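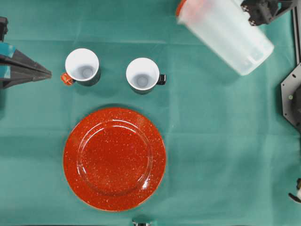
Última modificación: 26/07/2018

Kutov: criterios de colocación de vajilla en una mesa auxiliar de superficie reducida
Memoria del trabajo de asignatura. Taller de Espacios Domésticos II
Autores: Ismael Vieira, Kulsoom Lashari, Delphine Zamora
Tutor: Jae-hoon Kang

1. Objeto

El trabajo estudia la disposición de un servicio de bebida para dos personas sobre una mesa auxiliar de 90 cm de lado. Se busca una colocación que permita coger cada pieza sin desplazar las demás y que pueda repetirse a partir de instrucciones escritas. Quedan fuera del estudio los cubiertos, las servilletas y el servicio de comida caliente.

2. Material

El conjunto consta de dos tazas de cerámica, un plato grande y una jarra de plástico translúcido. Las tazas son casi idénticas en tamaño y forma, blancas por dentro y oscuras por fuera, y se distinguen por el asa: naranja en una, negra en la otra. El plato es esmaltado, de un rojo anaranjado brillante con motas blancas finas. Como base se utiliza un paño verde azulado que cubre toda la superficie de trabajo.

El paño se guarda doblado y conserva las marcas de los pliegues. En la propuesta inicial se pensó en plancharlo antes de cada montaje. Se descartó, dado que los pliegues son poco pronunciados y sirven de referencia visual para alinear las piezas.

3. Disposición adoptada

Las tazas ocupan la zona superior, una junto a otra, con la de la derecha ligeramente más baja. Entre ambas queda aproximadamente el ancho de una mano. El asa naranja apunta a la izquierda y la negra a la derecha, de modo que las dos quedan hacia fuera. El plato se sitúa por debajo de las tazas, en la parte central inferior.

La orientación de las asas fue el punto más discutido. En la primera versión, redactada por Vieira, ambas apuntaban a la derecha. Con esa solución el asa de la taza izquierda invadía el hueco central y los dedos rozaban la otra taza al cogerla. Lashari propuso girar la izquierda y la modificación se mantuvo en las versiones posteriores.

4. Procedimiento

Cada montaje se realizó en este orden:
Extender el paño y alisarlo con la mano.
Colocar el plato.
Colocar la taza de asa naranja y después la de asa negra.
Colocar la jarra.
Revisar la orientación de las asas.

Se hicieron 20 montajes, repartidos entre los tres autores. Cristian Mamani, ajeno al grupo, realizó otros seis con la hoja de instrucciones como única ayuda.

5. Resultados

Los autores no cometieron errores de orden. Mamani intercambió las tazas en dos ocasiones: la hoja decía «primera taza» y «segunda taza» sin mencionar el color del asa. Corregida la redacción, el error no volvió a aparecer.

La separación entre tazas fue la medida más variable. Expresarla como «una mano» resulta cómodo, pero depende de quien monta. Zamora ensayó una plantilla de cartón y obtuvo separaciones más regulares, con un tiempo de montaje mayor. La plantilla no se incluye en la entrega.

6. Pendiente

Falta repetir la serie con un plato de menor diámetro y fijar por escrito la posición de la jarra, que en la hoja vigente se deja a criterio de quien monta. El tutor ha pedido además una versión de las instrucciones para personas zurdas. La hoja corregida figura en el anexo A y la tabla de montajes en el anexo B.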